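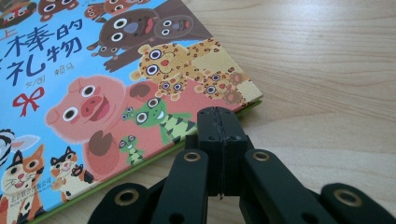

Picture book swap: bring them back by March

Quick one from the Furkbridge reading room, I'm typing this between the school run and a dentist appointment so bear with me.

The swap shelf is open again. Same deal as last year. Bring a picture book, take a picture book. No need to sign anything, but please do write your name inside the cover in pencil if you want yours back at the end. Pencil!! Lurdes spent a whole evening with an eraser and some nail polish remover last time and she is not doing it again.

Other languages very welcome. The Chinese one with the pink pig on the front, 最棒的礼物 (The Best Gift), is up for borrowing now. You don't need to read Chinese to get something out of it. My two can't read a word and they spent ages on the cover alone, the pig with its mouth wide open and the stripy green frog-ish fellow next to it. The little one wants to know who gets the red bow. If anyone can read it aloud properly, we'd love to have you at story time, even for ten minutes. Talk to Ilídio Gouveia at the desk.

We're still short on:

Board books for the under twos (chewed is fine, torn is not)
Anything in Portuguese or Polish
Early readers, the thin kind
Animal stories, always animal stories

Please not: coloring books already colored in, sticker books with no stickers, encyclopedias. We have encyclopedias.

Numbers, for those who asked at the last meeting. 358 books went through the shelf last year, and 659 if you count the boxes that went on to the Frade school. Lurdes would like to get to 1000 this time. I said let's see. She has already made the poster.

Story time stays at 10:30 in the small room, shoes off, snacks after and not during. Max 3 books per family per visit until the shelf fills up a bit, then take what you like.

Drop off at the desk or in the blue crate by the side door on Hitum Street. Not in the mail slot please, the big hardbacks get stuck and then we dont get any mail. If you have a whole box, tell Ilídio first so he can clear some space.

Repairs: Lurdes Henriques is doing loose spines and ripped pages at the back table after story time. Bring the torn bit if you still have it. She has book tape, so leave the regular sticky tape at home, it goes yellow and she gets upset.

Also somebody left a child's left mitten in the returns, gray, very small. Its on the radiator.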